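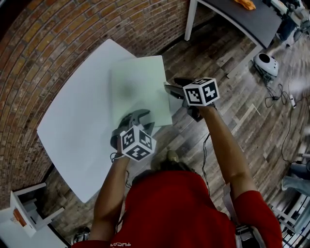 At the white table, with the pale green sheet.

About Orna

Most language schools promise fluency in a few weeks. We doubt it, and we'd rather lose your deposit than say it. Orna teaches evening Italian to adults in groups of 10, over 18 weeks, and some students still can't order lunch by June. Ettore Bianchini started the school after quitting two apps and one very expensive course. We don't hand out badges or streaks. Fees are $642, books included. Ask for a trial class before you believe any of this.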